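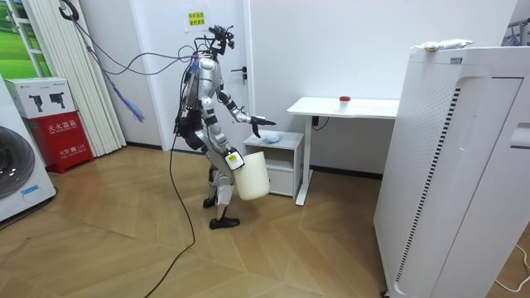 Section 5: Setting up your first watch party

Okay, you've got the Ferkitz app installed and you've made your profile, so now we get to the fun part! I wrote this section after hosting a whole season of Nesdale Nights with my group (yes, including the reunion, yes, we all yelled), and I've put in the stuff I wish I'd known going in. Menu names match the June 2018 update. If yours look different, go back to Section 2 and update first.

Before you start

You need a host account, the show added to your list, and a decent connection. Guests can join on a free account, but they can't vote in the polls unless they've confirmed their email. Tell them early. My friend Yutong Hao missed the entire first elimination poll and I still hear about it.

Creating the room

1. Open Ferkitz and tap Parties, then New Room.

2. Type the name of your show. Reality shows with spinoffs can be a mess in here, so check the little season tag under the title. I once set up a room for Ongart House: All Stars when everybody wanted regular Ongart House, and we were through the opening credits before I caught it.

3. Pick Live or Catch-Up. Live follows the broadcast in your time zone. Catch-Up lets you press play yourself.

4. Set your guest limit. The app starts you at 8, and you can go all the way up to 128, but chat flies by at that size and you won't be able to read a thing.

5. Tap Create. You'll get a room link, and you can paste that wherever your group talks.

Note: The link changes if you rename the room. Settle on a name before you send it out!

Turning on the spoiler shield

6. Inside the room, tap the gear and choose Spoiler Shield.

7. Choose how far behind a guest can be before chat gets blurred for them. I use 2 minutes. Anything shorter and people with slow streams just stare at gray boxes.

8. Ask each guest to tap Sync once when the episode starts. You can't do it for them.

Caution: The shield covers chat and polls. It does not cover profile pictures, and it does not cover room names. If you change your picture to the finalist who just got sent home, everyone sees it (ask me how I know).

Adding polls

9. Tap the plus sign next to the chat box and choose Poll.

10. Write your question and add up to five answers. "Who's lying?" gets the most votes in my room every single week.

11. Set the poll to close at the next ad break, or close it by hand from the same menu.

Note: In Catch-Up rooms there are no ad breaks, so polls stay open until you close them. Results show up for everybody at the same moment.

Caution: Deleting a poll takes its votes out of the season scoreboard for good. If you made a typo, leave it alone and post a corrected one underneath.

If you cast to a TV

Drovov sticks work fine with the app, with one catch. Start the party on your phone, then cast. When I do it the other way around, the chat sidebar never loads and I have to leave the room and come back in. Hosts who leave lose the remote to whoever joined next, so hand it over on purpose first: tap a guest's name, then Make Host.

Finale and reunion rooms get their own setting, Extended, and it keeps the room open past the scheduled end. Turn it on before the episode begins. I forgot last December and we got kicked out in the middle of the final rose speech, with the winner's name still one sentence away.

Closing a room and saving the chat log are in Section 6.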